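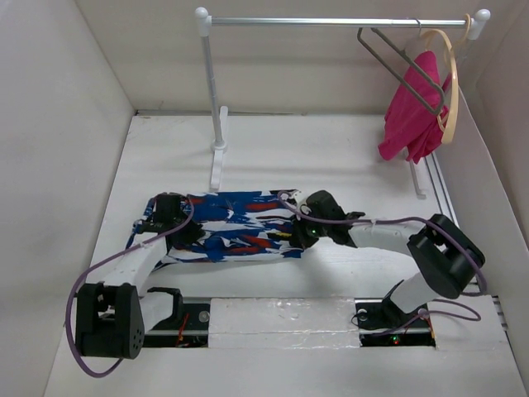
Small racks for small rooms, and how to keep things from sliding off them

4 Feb 2021

If you live somewhere without a proper closet, or you have a sewing corner that keeps swallowing the clean laundry, a little rail on two feet is one of the nicest things you can buy yourself. I have had mine for two winters now (it came from Bretex, and I put it together on the kitchen floor while the soup was on) and I've learned a few things the slow way, so let me pass them along.

Start with the hangers. A plain metal rail is slippery, and so is a smooth plastic hanger, and between them a silky blouse will be down in a heap before you've turned your back! Wind a rubber band around each shoulder end, or glue on a scrap of felt. My mother used pipe cleaners, which work just as well and look a bit sweeter.

Next, spread the weight out. I know how tempting it is to shove everything down to one end so you can get at the other, but a light rack will lean, and one day it will go over and take your tea with it. Heavy things go in the middle, right between the uprights, and the light ones can have the ends. Give the end knobs a twist now and then too, as they do work loose.

Fold your fabric before you hang it, and fold it flat. Clear the table, lay the cloth out with the long edge facing you, and take hold of both ends so you can give it a gentle tug. Not hard, or a thin cotton will go crooked on you. Smooth from the center out with the side of your hand, bring the edges together, and then over the hanger it goes. A busy print hides small creases beautifully, but a solid bright color shows every last one, so I do those first while I still have the patience.

Leave a finger's width between damp things. Mine take almost 4 hours by the radiator, longer if it's raining.

And wipe the rail before anything white goes on it. An old sock over your hand is perfect.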